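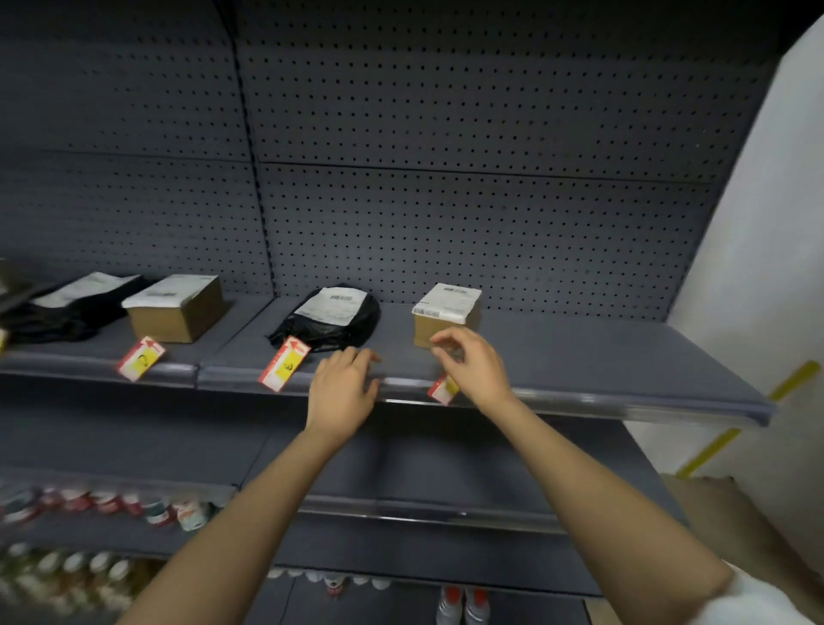 Review: Kumside metal shelving and clip-on tags for a parcel pickup corner

Our shop in Farnden started taking parcels for pickup in October. Until then they sat in a pile behind the counter and we dug through it whenever a customer came in. Do-yoon Moon ordered two bays of Kumside store shelving in grey, with the perforated back panels, plus a pack of 16 red and white tags from Geum. I have used both every shift since.

The shelving

Assembly took two people most of a Sunday morning. The uprights are slotted, so the shelves hook in at whatever height you like and can be moved later without tools. The back panels were the fiddly part. One had a bent lip and had to be worked straight with pliers before it would seat.

Once up, it is solid. Small cartons and plastic mailers sit flat with the label facing up, which makes reading them quick. The metal is smooth, and a light mailer will slide if you bump it. The dark grey colour shows dust. We have not hung anything on the pegboard yet.

The clear rail along the front takes ordinary price tickets. It marks easily and I would have liked a spare length in the box.

The tags

Each tag has a red border and an arrow at the top. We put yellow stickers on ours and wrote a letter on each in black marker, so a parcel gets a letter and the letter goes in the book beside the customer's name. It is a cheap system and new staff pick it up in one shift.
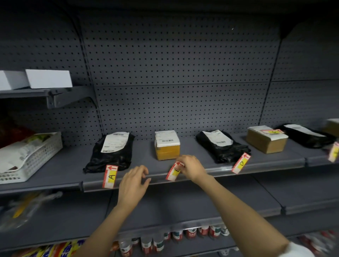 Do the tags stay upright in the rail?

Mostly they lean. The clip is a loose fit, and a tag gets knocked whenever someone reaches over it. Jin-sol Hyun folds a bit of card into the clip, which holds for a week or so.

Price and verdict

The tags were $19 for the pack, and each extra shelf is $76. Nomine sells a firmer clip but only in white, and we wanted the red.

I would buy the shelving again. For the tags, I would try a different clip first. Four stars for the shelves, three for the tags.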